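Ellov Soft Handling Project
Second progress report to the program office
Period covered: April to July

1. Summary

In this period we finished the comparison of the two grippers on the rigid test objects and we started the soft objects, which is the part the grant was mainly given for. The Koller gripper (two fingers, linkage type) is tested completely on rigid objects and partly on soft ones. The Cillel gripper (two fingers, parallel slide) is tested completely on rigid objects, but its soft tests are delayed by a repair. We have spent less than planned on equipment and more than planned on staff hours. We ask for one change in the work plan, described in section 6.

2. What we promised for this period

In the first report we listed four tasks for these months:

Task 2.1: finish the rigid object tests with both grippers.
Task 2.2: choose one wrist camera and fix its position for the rest of the project.
Task 2.3: begin the soft object tests with both grippers.
Task 2.4: write down the test procedure so that another laboratory can repeat it.

Tasks 2.1 and 2.2 are complete. Task 2.3 is complete for one gripper in its first part only. Task 2.4 exists as a draft of good quality for the rigid objects and as rough notes for the soft ones.

3. Rigid objects

Each gripper made 60 grasps on each object of the rigid set. The arm, the controller and the approach path were the same for both. We changed only the gripper and the file with its opening width and offset.

The two grippers were very close on boxes and on flat blocks. The difference appeared on cylinders lying on their side. On the small cylinder the Koller gripper held the object until the end of the move in 52 of 60 grasps, and the Cillel gripper in 36 of 60. When we looked at the recordings, most of the Cillel failures came at the moment of closing, when one finger touched first and the cylinder rolled. We think a part of this is our own fault. The offset in the Cillel file was measured with the older finger pads and we did not measure again after the pads were changed. We will repeat this one object with a corrected offset before we put the number in the final report, and we ask the reader not to use it before that.

The full tables are in Annex A. We kept all failed grasps in the tables, also the ones where the operator had placed the object badly, and these are marked with a letter P.

4. Wrist camera

We compared two camera positions. In the first, the camera was on a side bracket and saw the fingers from an angle. In the second, it was close to the wrist and looked along the fingers toward the table. The side position gave a better view of the height of the object, but the bracket touched the edge of the table in low approaches and two times we had to stop the arm by hand. The second position loses the view of the lower part of the object when the fingers are closed. We accepted this loss and chose the second position.

The shadow of the arm on the table is a problem we did not solve fully. With light mainly from above, the brightness changes during the approach, and the program that finds the outline of the object was at first disturbed by it. We fixed the exposure and lowered the sensitivity of the outline step. After this the false outlines became rare, but they are still there on dark objects. A ring light was considered. For the shiny soft objects it would add more reflections, so we did not buy it.

5. Soft objects

The soft set is harder to work with than we wrote in the proposal. A rigid block is the same block after every grasp, and a soft object has to be checked each time. We measure its width before and after and we let it rest between grasps. This makes one series of grasps take almost three times as long as we had planned.

For the Koller gripper we finished the first force level. At this level we wanted to learn how much the material comes out around the fingers, and whether the camera still finds an outline that is good enough to center the grasp.
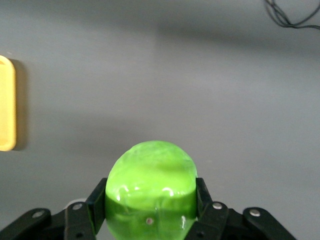

Figure 1. Koller gripper closed on a green soft object, seen from the wrist camera. The material bulges a little around the tops of the fingers.

The bulging matters for the measurement. Our program takes the widest part of the outline as the width of the object, and when the fingers are closed the widest part sits above the fingertips. The number from the camera is then larger than the opening of the fingers. In the first week we treated this difference as an error of the camera calibration and lost several days on it. Now we record both numbers separately, and the difference between them has become a useful sign of how strongly the object is squeezed.

The second matter is reflection. On a glossy surface the bright spots make curved lines, and the outline step sometimes follows such a line and not the true edge. We tried a polarizing film in front of the lens. It helped, but it also made the image darker and we needed a longer exposure, which gives blur when the arm moves. For the moment we take the outline only when the arm is standing still. It costs a short pause in each grasp.

The force level is at present set through the motor current of the gripper. This is not a true force. We have a thin force sensor on order, and the values in Annex B should be read as steps 1 to 5 and not as newtons until the sensor is mounted and the steps are calibrated.

The Cillel gripper could not begin the soft tests. Its slide became stiff at the end of May and the closing speed was no longer the same from one grasp to the next. We returned it to the supplier and it came back in July with a new slide. We have to repeat a short part of the rigid tests to be sure that it behaves as before the repair. Only then the soft results of the two grippers can be compared in a fair way.

6. Requested change

The work plan says that in the next period we test both grippers also with the second controller, the Flollon unit. We ask to move this work to the last period, and to use the time for the soft tests with the controller we have now. We made one short trial with the Flollon unit in June. It runs the arm well, but its gripper interface sends the close command with a delay that changes, and we would need to write our own driver part for it. If we do this at the same time as the soft tests, we will not know if a difference comes from the gripper or from the controller.

The change does not need more money in total and does not move the end of the project. The final report would come in the same month as agreed.

7. Budget

From the equipment line we did not use 3,000 dollars that were planned for a second camera, because one camera was enough after the position was fixed. We ask to keep this sum in the project and move it to staff hours, where the slow soft tests have made a gap. The repair of the Cillel gripper was covered by the supplier and we paid only the shipping.

The detailed sheet is in Annex C. The force sensor is listed there as ordered but not yet paid.

8. Risks

The soft objects may change with time. We see already that the oldest ones are a little wider in rest than when they were new. We have a second set in a closed box which was not used, and we will measure it against the first set once each month.

The repaired slide may fail again. If this happens we will report it at once and finish the Koller series alone, so that at least one complete data set exists.

The cables on the table side have been pulled two times by hand during changes of the gripper. We have no damage from this, but a cable guide is now on the list for the next period.

9. Plan for the next period

Repeat the small cylinder with the corrected Cillel offset.
Repeat the short rigid check after the repair.
Mount and calibrate the force sensor on both grippers.
Finish force steps 2 to 5 with the Koller gripper.
Do the complete soft series with the Cillel gripper.
Send the written procedure for rigid objects to the partner laboratory for a first reading.

We would be grateful to receive the answer to section 6 before the sensor is mounted, as the order of the series depends on it.

Annex A: Rigid object tables
Annex B: Soft object records, force step 1
Annex C: Budget sheet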